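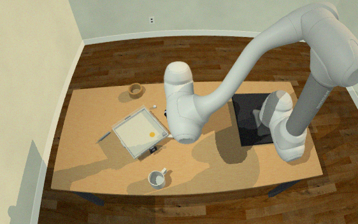
A wood table in the corner, on a brown hardwood floor.

Features > Home Life > Furniture

The Table Stays

I grew up eating at a table that was too big for the room. You had to turn sideways to get to the fridge, and if my uncle was sitting at the end, you didn't get to the fridge at all. My mother sold it the year I left for college and bought a little glass thing with metal legs, and I swear we never had a decent family argument again.

So when my own place in Lenau finally had space for a proper table, I got a bit obsessed. I measured the floor. I laid down newspaper in the shape of a table and walked around it for a week (my downstairs neighbor must have wondered about all the shuffling). Then I went shopping and found out what tables cost now. The first one I fell for was 3000 dollars, without chairs! I sat at it for a while anyway, pretending to think it over.

What I ended up with came from a secondhand place called Fititz, out past the bus depot, where the furniture is stacked up to the ceiling and you have to ask for things to be lifted down. Mine cost 107 dollars. It had a burn mark the size of a coin and somebody had written half a phone number on the underside in pencil. I loved it right away.

Rongrong Luo runs the workshop side of Fititz, and I went back in September to ask her what people get wrong when they buy an old table. She was sanding a drawer and didn't stop.

"They look at the top," she said. "Everybody strokes the top. Get down on the floor and look at where the legs go in."

She made me do it, too. I spent a good part of the afternoon on my back under other people's dining furniture, wiggling things. A leg that moves a little can usually be glued. A leg that has been glued before, badly, is a much bigger job, and you can spot it by the hard yellow drips around the joint. Scratches hardly bother her. Water rings don't bother her at all, and she thinks the mayonnaise trick is a waste of mayonnaise.

Her other rule is about size. Leave yourself enough room to push a chair back and stand up without doing a little dance. She has had customers return a table three times the same month, each one smaller than the last – they'd measured for the table and forgotten about the people.

My friend Xinyi Fan went the other way. She had hers made, a long narrow one, by a carpenter in Fotadport, and waited 48 days for it. She's still nervous around it. There are coasters under the coasters. I had dinner there last month and set down a wet glass without thinking, and the whole conversation stopped while she ran for a cloth. To be fair, it's a beautiful table, and I'd probably be the same.

Mine gets used for everything. I pay bills on it, I cut fabric on it, and my nephew has added a second burn mark that we've agreed not to discuss with his mother. Five of us can eat there if one person takes the piano stool. I did finally oil it over the summer, two thin coats with an old T-shirt, and the kitchen smelled like a hardware store until I gave up and ate on the balcony.

I also called the phone number, or tried to, filling in the missing digits with guesses. I got a very patient man at a tire shop. He'd never owned a table like that, he said, but he had a nice one at home from his grandmother, and we talked about it for quite a while.

Contact the Editors | Copyright Xiao Magazine. All rights reserved. | Back to top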